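How to Work Out and Cut a Table Oil Finish Schedule

Posted in Workshop Notes, September 2021

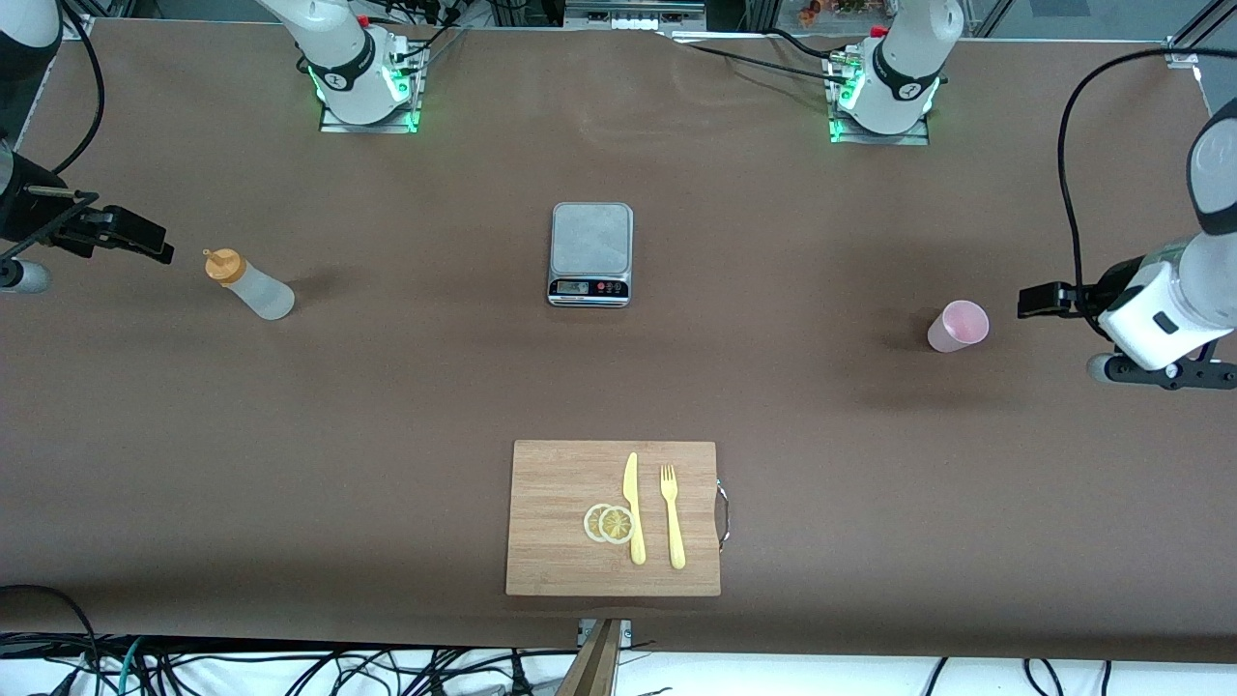

A brown tabletop under working conditions.

A penetrating oil finish on a tabletop goes wrong in two ways. Either too much oil is left on the surface and it goes tacky, or too little is absorbed and the first glass leaves a ring. Both faults come from timing. The method below is for bare or fully stripped hardwood. It does not apply to veneer thinner than 1 mm or to tops that have been waxed.

What you need

Hardwax oil or a pure drying oil. I use Godinho medium, which is thin enough to brush.
White spirit for the first coat, if the tin allows thinning.
Lint-free cotton rag, cut into squares.
Abrasive paper, 120, 150 and 180 grit.
A grey non-woven pad.
A lidded metal bucket, half filled with water.

1. Prepare the surface

Sand with the grain at 120, then 150, then 180. Do not go finer. Above 180 the surface begins to burnish and takes up less oil, which shows later as a patchy sheen. Vacuum between grits.

Wipe the whole top with a damp cloth and leave it overnight. The grain will lift. Knock it back with used 180 paper, very lightly, and vacuum again. Edges and end grain need the same treatment and are usually forgotten.

2. First coat

Thin the oil by 25 per cent if the maker permits it. Brush it on generously, working in strips along the grain, and keep a wet edge. End grain will drink the first application within minutes — go back and feed it until it stops.

Leave the oil for 40 minutes at normal room temperature. Wipe off everything that has not gone in. The surface should feel barely greasy to the back of the hand. If the rag drags, the oil has started to set. Loosen it with a little fresh oil and wipe again at once.

3. Drying

Allow a full day with moving air. In a cold room, allow two. A dehumidifier helps more than a heater does. The surface is ready when a folded white rag, rubbed hard in one spot, comes away clean.

4. Second and third coats

Rub down with the grey pad and remove the dust. Apply unthinned oil with a rag, using far less than before, and wipe off after 9 minutes. Repeat once for a dining table. A desk or side table can stop at two coats.

5. Curing

The top can take light use after three days. Keep water, hot dishes and cloths off it until a fortnight has passed. Full hardness takes longer with pure drying oils than with hardwax oils; follow the tin.

Rag disposal

Oily rags can heat up and catch fire without a flame near them. Put each one in the water bucket as soon as you finish with it, close the lid, and take the bucket outdoors at the end of the session.

Comments (3)

Isla Buchanan
Does the grain-raising step matter on oak? I skipped it and the top feels rough after coat one.

Abílio Azevedo
It matters most on oak. Pad it down once dry and carry on, the second coat should sort it.

Madalena Teixeira
Two coats on ash, wiped at 40 minutes both times. The second was like glue by then. Will read properly next time.

Related

Removing old wax from a pine table
Choosing between Godinho and Farine oils
Repairing a water ring without stripping
Flattening a cupped board

Text by Margarida Calado | Contact | © Zimirano Workshop Notes | Back to top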